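Sallunmont Shared Workshop – two-arm build, progress meeting
December, 7.30pm start, upstairs

Present: Cinzia Caputo (chair), Inês Gouveia (notes), Palumbo team x 4, two from the evening group
Apologies: none recieved

1. Last minutes
Agreed. One correction – the fuse order was for 100, not 10. Cinzia has the box if anyone wants some.

2. Arms and cloth work
Both arms now running off the one supply. Start-up still slow but no cut-outs reported. Cinzia went through the two-corner hold: each gripper takes a top corner, arms stay level, cloth hangs between. Wants this as the standard starting position for all the folding work so we stop arguing over whose start is better. Agreed.

Question from the evening group on thicker cloth, bath towels etc. Not yet. Thin stuff only until the grip settings are written down properly. Inês to write them down.
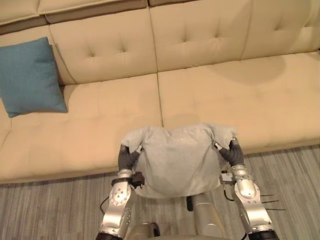
Two-corner hold in front of the sofa, light grey cloth.

Cable runs discussed at length. Cinzia in favour of shorter leads with clips every joint. Palumbo team prefer some slack at the wrist, say tight leads pulled a connector out in the old build. Settled on slack at wrist, clips everywhere else. Revisit if anything snags.

Carpet – base rocks slightly when both arms reach forward together. Board to go under it. Someone has a sheet of ply in the garage, Inês to chase.

3. Software
Trukari branch merged. Two people couldn't pull it and got error 403, this was the permissions on the shared folder, now sorted. Please do NOT keep your own copies on the workshop laptop, there were three last time and the wrong one got run.

Joint limits file is now read at start-up. If it's missing the arms won't move. This is on purpose.

Logging: file names to start with the arm (L or R), then the run number. Old ones to stay as they are.

4. Hands and fingers

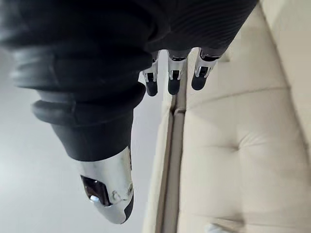 Finger calibration is the slow bit and is eating most of the session. Palumbo team want it done once per evening, Cinzia wants it before every run. Compromise: full routine at the start, short check between runs. The short check means looking over each finger by eye, then the thumb – the tip has the dark pad with the little white light on it, and whoever is checking should note down on the sheet if that light is on. Column to be added to the sheet. Thumb offset still being typed in by hand, needs to go in the settings file.

Spare sleeves: Vakex quote is in. More than we hoped. Hold off till the new year, patch in the meantime.

5. Fold sequence
Order agreed after some back and forth – pick up, spread, lay down, fold over, then tidy the edge. Tidying the edge is the new step and the one giving trouble. Speed for it down to a quarter of normal for now. Approach has to come in low and from the side, a straight drop just squashes the fold flat and you can't find the gap again.

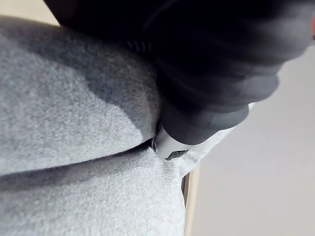 Inês asked what counts as a pass. Long discussion. For now: edge within 2 cm and nothing pulled off the surface. Anything else gets written up as a fail, no "nearly" please, it makes the sheet useless. Cinzia to put the wording at the top of the sheet.

One of the evening group asked about doing sleeves and collars. After flat cloth is reliable, not before.

6. AOB
– Stop button: moved to the sofa end, test it before every session. Initial the sheet.
– Key code changes in the new year, ask Cinzia in person, not by email
– Hex keys missing again, the 4 mm one mainly. Pls check your bags.
– Heating goes off at 10pm so bring a jumper if staying on

Actions
Inês – grip settings, chase ply, light column on check sheet
Cinzia – pass wording, reply to Vakex, cable clips
Palumbo team – thumb offset into settings file, short check writen up on one page
All – delete old copies off the laptop

Closed 9.20pm. Next one same time, after the holidays, Inês to send dates round.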